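July 2021
Bench notebook, propagation side. Entered by the person who does the seed trays.

Picking up from the last page, where I ran out of room in the middle of complaining about the fungus gnats. They're better. The sticky cards are still catching some but I don't see larvae when I tip a pot out anymore, and I've stopped watering from the top completely. Moving on!

Lithops first. The Brunlow batch (sown in April, the one in the shallow blue trays) is finally looking like plants and not like green sand. Most of the seedlings are pinhead size, a few are bigger and have the slit showing. I did a proper count because I want to know whether the Brunlow seed is worth buying again: 185 up and alive. I won't work out a percentage because the packet never said how many seeds were in it, which annoys me every single time. If anybody reorders from them, please ask.

I lost one corner of tray 5 to damping off. It was the corner that sits lowest on the shelf, so the water pools there, and I knew that and put the tray there anyway. I scooped out the bad patch with a teaspoon, dusted the edge with dry grit and left the cover off. It hasn't spread. I've shimmed the shelf with a folded seed packet for now – please don't pull it out, it looks like trash but it's doing a job.

The cover question. I know we go back and forth on this one. My feeling after this batch is that we keep the lids on too long. The trays I uncovered early grew slower for a bit and had less algae, and the seedlings are squat with good color. The ones that stayed covered are taller, kind of floppy, and have a green skin on the grit that I now have to pick off with tweezers. Next sowing I'd like to crack the lids as soon as most of a tray is up and take them off completely a week or so later. If you hate this idea write it in the margin.

Mix. For the sowing trays I used the Javthorpe pumice, sieved, with a little of our usual loam and a thin top layer of fine grit. I like the Javthorpe stuff, it's clean and doesn't have that gray dust that turns into cement. The last bag was coarser than the one before, though, so sieve it even if you're in a hurry. I skipped that on two pots of Conophytum and you can see the seedlings leaning over where there's a hole under them. They'll probably live. I've poked a bit of grit around their necks with a toothpick and said sorry.
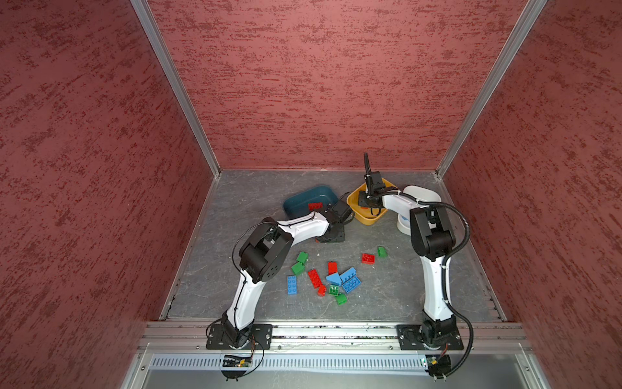
Two white arms over the gray slab, dark red walls behind.

Anacampseros next, because I keep forgetting to write anything about them and then somebody asks. They've flowered on and off, always in the afternoon, always when I'm at the other end of the house. The pods dry down and open and drop seed everywhere, so I now put little paper collars under the stems and tip them into an envelope in the evening. It works well enough. The seed is pale and light and goes up your nose if you sneeze, ask me how I know. I've got one full envelope, accession 2144, in the drawer with the silica gel. The label is in pencil. Please, please keep using pencil on the labels, the marker ones from last year are blank now and I have a whole row of mystery Crassula.

About that row. I've given up trying to name them until they flower. A couple look like the same thing to me, short columns with tightly stacked leaves, but one of them colors up red in strong light and the other stays green however much sun I give it. Could be two clones, could be two species, could be that one has a bad root. I repotted both into the same mix so at least that part is even. I'll look again when it cools down.

Mealybugs: yes. Root mealies in the old Avonia pots, the ones at the back that we never touch. I only found them because one plant stopped looking silvery and went a sort of tired tan, and when I knocked it out there was the white fluff all down the inside of the pot. I washed the roots in lukewarm water, cut off what was mush, let the plants sit bare on newspaper in the shade and then potted them up dry. New pots, not the old ones. The old ones are soaking in the big bucket outside, which is why the bucket is not available, sorry. I checked the neighbors and found it in one more pot. Everything that came off that shelf is now on the Rizzi stand by the door, and nothing goes from there back to the main benches till I've knocked them out again and seen clean roots. If you water over there, water it last and wash your hands.

I was surprised how little root those plants have, by the way. Fat little base, a few threads, that's it. We've been putting them in pots way too big for them. I went down two sizes and they look ridiculous but I think they'll dry out at a more sensible speed.

Shade cloth. I put the Drikau cloth up over the south end, single layer. The Haworthias on the top shelf had gone that brick color and two had burned tips. I'm leaving the burned ones alone, the leaves will grow out. It's noticeably nicer to work under, too! The clips they give you with the cloth are useless and I've used clothespins.

Watering for the hot stretch: the winter growers get nothing, or a light mist in the evening if the seedlings look really flat. Adult Conophytum are all in their paper skins now and should be left alone. I know they look dead. I squeezed a few and they're firm inside. The Crassula and Haworthia get a drink when the pots feel light.

Grafts, quickly. I tried 12 seedlings on Pereskiopsis and the stocks were too thin, my fault, I was impatient. Some slid off overnight. The ones that took are under the clear cup on the left, and the cup stays on. I'm rooting more cuttings so there'll be thicker stock next time.

To do: sieve the rest of the pumice, new razor blades, more pencils, tweezers (the good ones are missing again, bring them back), check the Rizzi stand pots, sow the leftover Brunlow seed once the nights cool off.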